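Introduction to Team Handball
Handout 3: Reading the Game and the Season

Welcome back! Last time we got through court markings and the three-step rule, and a lot of you asked how a handball season fits together. Bring this sheet to the next session, we'll mark it up as we go.

How a club league works

Our model for the term is the Hisden League. It starts in September and every club plays every other club home and away. A win is worth 2 points, a draw 1, a loss nothing. Ties in the table go to head-to-head results first and then to goal difference, and this is where people slip up on the homework, so please check the order before you start adding.

The goal difference rule makes the last few minutes of a "finished" match worth watching. A team down by six still has every reason to cut it to four!

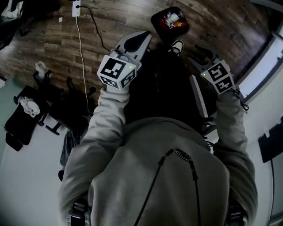
Positions, quickly

Goalkeeper. May leave the six-meter area, but then plays as a court player.
Wings (left and right). Shoot from narrow angles, often jumping in toward the middle to open the angle up.
Backs (left, center, right). The center back runs the attack. Think of Su-chen Huang at Adams, who had 191 assists in her last two seasons and hardly ever looks at the player she's passing to.
Pivot. Works along the six-meter line with their back to the goal. My favorite position to watch, and the hardest to follow because so much of it is blocking and turning before the ball arrives.

Case study: Adams v. Ferneo

We'll watch the second half together. Keep your eye on Marthinus Botha, the Ferneo pivot. He scores only twice, but look at how much room he makes for Uthai Khamphan coming in from right back. Then watch Adams switch from a 6-0 defense to a 5-1, with one player pushed forward to bother the center back. The whole rhythm changes. It's a great half of handball.

Attendance that night was 472, in a hall that seats almost that many, and you can hear it on the recording.

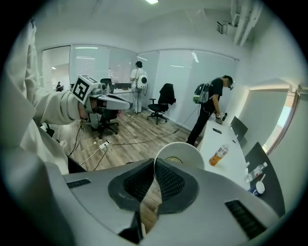 For next time

1. Read Liya Admasu's chapter on fast breaks, up to the section on substitutions.
2. Draw a 5-1 defense and mark who covers the pivot.
3. Work out the final table from the Hisden results sheet. Show your tiebreakers.
4. Write a paragraph on this: Mpho Visser of Giveo says a goalkeeper's first pass matters more than the save. Do you agree?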